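Fellanus Residents' Association
Minutes of the meeting held 11/26/19

Present: 8 members. Balthasar Aigner in the chair.
Apologies: received from the Sterberg Road households.

1. Minutes of the last meeting
Agreed and signed. No matters arising other than those below.

2. Hall roof
Two quotes have come in, from Prasmont and from Frei. Prasmont is the cheaper but does not include the guttering. It was felt the guttering has to be done at the same time - the back wall is damp behind the piano. Chair to ask Prasmont for a new price with guttering included. Upper limit of £3000 agreed, all in favour.

3. Accounts
Balance after the autumn jumble sale is up by £196. The electricity bill is still being queried. Hire charges to stay the same until April.

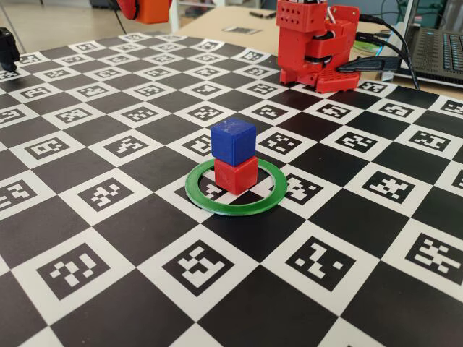
Black and white patterned board on the tabletop.

4. Parking
Cars are again being left across the side gate during evening classes. A member asked for bollards. The Chair said these had been looked at before and the council would have to agree. A letter will go to the class leaders first, and a sign will be put on the gate.

5. Footpath to Sterberg Road
The hedge has been cut on one side only. The council says the other side belongs to the landowner. Chair to write again.

6. Any other business
The tea urn needs a new lid. Request for the heating to come on earlier for the toddler group - agreed, 2 against.
Keys: anyone still holding a key to the old side door is asked to hand it in.

Next meeting to be fixed once the new roof price is in.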